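Brerkusis Robotics Club: Frequently Asked Questions

Home / Joining / FAQ / Contact

Last updated in June. If your question is not answered on this page, use the contact form. Replies usually come in the evening.

Joining

What does the club do?
We teach two-armed robots to handle household objects. Most of the year goes on one long project, which members choose in the autumn. The current one is called Skokolo and is about furniture: picking it up, turning it over, holding it steady and putting it back down without damage. The project before it was about folding tea towels, and parts of that code are still in use.

Do I need to know how to program?
No. About half the jobs have nothing to do with code. People drive the arms, set up the work area, label recordings, mend cables and write up the log. If you want to learn Python there is a beginners' hour before the main session, from 6 pm to 7 pm.

How old do I have to be?
16 or over. Members under 18 need a signed form from a parent or guardian before their first session. The form is on the Joining page.

What does it cost?
Membership is £19 a term. That covers use of the equipment and insurance. There is no extra charge for the beginners' hour. Students on the college's engineering course pay the same as everyone else.

Can I come and watch first?
Yes, for up to 2 sessions. Please tell us beforehand through the contact form. Visitors stay behind the tape while the arms are powered.

The Skokolo project

What is the task this term?
A stool. It starts upside down on the floor covering, and both arms have to take hold of the seat frame close to the legs, lift together and turn it upright. A person does this without thinking. With two grippers the difficulty is timing, as one arm lifting early will twist the stool out of the other one's grip.

Are the arms working by themselves?
It depends on the session. In teaching sessions a member drives both arms by hand from the control desk and the movements are recorded. In test sessions the trained program, Kuo, has control and a member stands by the stop button. We need a lot of teaching runs for each test. The target for this term is 460 good recordings, and a run only counts as good if both grips hold from start to finish. 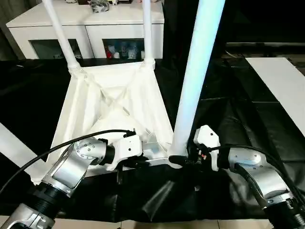
How long does one run take?
A good driver does one in less than a minute. Beginners take longer and that is fine, because slow runs are still usable if they are smooth. Long pauses are a bigger problem than low speed. If you lose your place, stop the recording and start again.

Where do the arms hold the stool?
On the frame, beside the base of a leg. We tried holding the legs themselves early in the term. It gave the arms more leverage but the stool swung, and we have gone back to the frame for all new recordings. Old recordings with a leg grip are kept in a separate folder and should not be mixed in.

Why not use a lighter or simpler object?
We did at first. Boxes and cushions are in the first set of recordings. A stool is harder because the legs get in the way of the arms and hide parts of the work from the cameras. Members voted for it knowing this.

Can I suggest an object for next term?
Yes. There is a list pinned up beside the control desk. The object has to be light enough for the arms to carry and small enough to turn over inside the taped area. It also has to be something the club can afford to break. Please do not bring things in without asking.

Recordings and cameras

What do the cameras record?
Each run is saved as one file with the view from the head camera, the views from the wrist cameras and the positions of every joint. There is no sound. Files are copied to the club's drive at the end of the session, and the person who drove the last run is responsible for starting the copy.

Why do the wrist views sometimes show only cloth?
The wrist cameras are close to the work and see a small area. When a gripper turns towards the floor covering, that may be all there is in view.
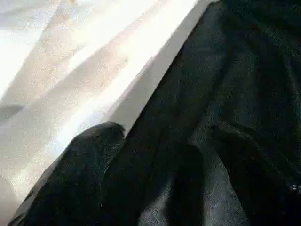
Lighting is the thing new members most often get wrong. The wrist cameras set their own exposure and do not cope well with very bright and very dark material side by side. White fabric next to black is the worst case: the white goes nearly blank in the brightest strip and most of the detail in the dark folds sinks into shadow. Kuo then has little to go on except the line between the two. Before the first run, check both wrist views on the monitor and turn the lamp away if the white has lost its creases. Do not change the lamp once recording has begun. If it gets knocked, write the run number in the log.

Should I smooth out the covering between runs?
No. Leave the folds as they fall. If every recording has the same flat covering, the program learns to expect it and does badly when anything moves. Only straighten it if a fold is likely to catch on a gripper.

Does lint matter?
Not on the covering. It does matter on a lens. Use the lens cloth in the drawer, never a sleeve.

Can I have copies of the recordings?
Members can use them for coursework and personal projects. Please ask before putting any online. The labelling tool we use, Jokero, was written by former members, and you can have a copy of that as well.

Safety and practical matters

What should I wear?
Closed shoes. Tie back long hair and take off lanyards and scarves. Loose sleeves should be rolled up if you are going inside the tape.

Who can press the stop button?
Anyone, at any time. You do not have to give a reason. The arms may sag slightly when power is cut, so keep your hands out from under them.

What happens if I break something?
Tell whoever is running the session and write it in the log. We do not charge members for accidental damage. Grippers and cables are treated as parts that wear out.

When can I start driving the arms?
After the safety talk and one session spent on the stop button. Your first runs will be practice runs and will not be kept. Members who have driven 100 kept runs can teach others if they want to.

Do you enter competitions?
One a year, in the summer, against other clubs. The task is announced on the day. Taking part is optional and places in the team are drawn by lot if too many people want to go. Travel is paid for out of club funds, but food is not.

Is there parking?
Behind the building, free after 5 pm. Bicycles can be locked to the rail by the side door. Please do not bring them into the corridor, as it is the fire exit.

I have missed a few sessions. Can I still come back?
Yes. Read the log before you arrive, as settings may have changed, and ask for a short refresher if you have not driven for a month or more.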